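We use cookies to improve your visit. By continuing to browse you accept our use of cookies. Manage preferences

The computer you are told is dead

Valeriano Arroyo wonders who decided your old desktop had to go

The letter from Lelline came in February, on nice thick paper. It said that my computer, a desktop I bought for the spare room and have hardly thought about since, was "approaching the end of its supported journey". I was invited to start a new journey for £494.

I have had letters like this about a boiler, a hearing aid and a set of patio doors. They all share a tone, that of a doctor who has already spoken to your family.

So I asked what was wrong with the machine. The woman on the phone was pleasant and had no idea. She said older computers were "less safe". Less safe than what? Than newer ones. Could I keep it if I only wrote letters and did my accounts? She would not advise it. Did she know what was inside it? She did not, and she offered me 13 per cent off.

There is a fair case on the other side. Security updates do stop, and a machine that goes online without them is a worse risk each month. I don't bank on mine any more. But a computer that should stay off the internet is a different thing from a computer that belongs in a skip, and the people selling replacements seem in no hurry to point out the gap.

Then there is recycling, the part meant to make us feel better. Enstead, which runs the collection scheme in our area, says on its leaflet that old equipment is "given new life". I rang to ask how much of it was repaired and sold on. I was told the figure was not broken down that way. Shredded metal counts as new life, apparently.

Skendard, a repair shop two streets from the station, takes a duller view. Samir, who works the counter, reckons most of what comes in wants a new drive, more memory or a good clean. He charged me £27 and had it back by four in the afternoon. It starts faster than my phone.
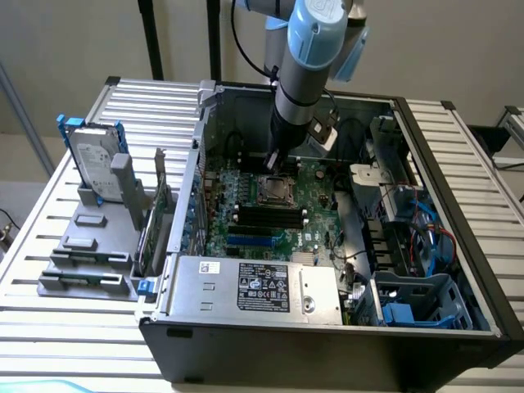
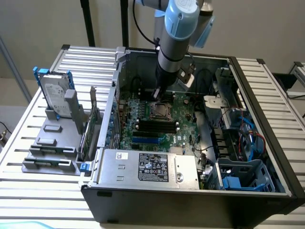 Desktop towers, side panel off and laid flat.

I don't want to make a saint of him. A repair shop has its own reasons for telling you a thing can be repaired, and I would trust his word on a cracked laptop screen about as far as I trust Lelline's on patio doors. What I could check was the bill, and the fact that he told me what he had changed before I paid for it.

Lelline has written again. The discount has gone up.

Related
Do extended warranties ever pay out?
Printer ink: a reader's complaint
The 2000 kettle that still boils
What your council does with old batteries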